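gripperfan_mo
Anyone else make the Dallenik open day in September? Almost 600 people through the door, and I still got 2 turns at the sim station.

tdubs
Went, left early. Too much sim, not enough metal. I can watch a screen at home.

gripperfan_mo
Aw, come on! Anas Ragab let us pick what the arm went after -- I kept asking for the green cylinder, my kid wanted the cyan disc every time.
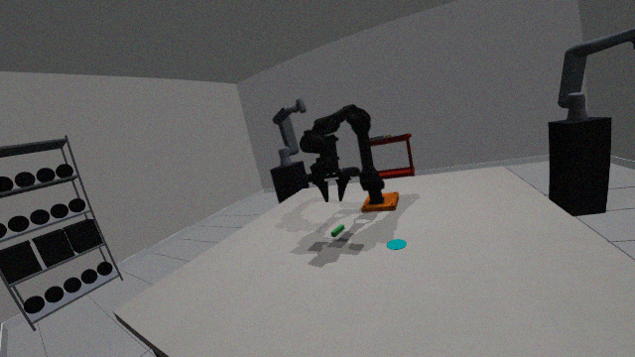 And he took questions the whole way through, even the dumb ones (mine). Way better than the Holzer tour.

tdubs
Holzer had free lunch tho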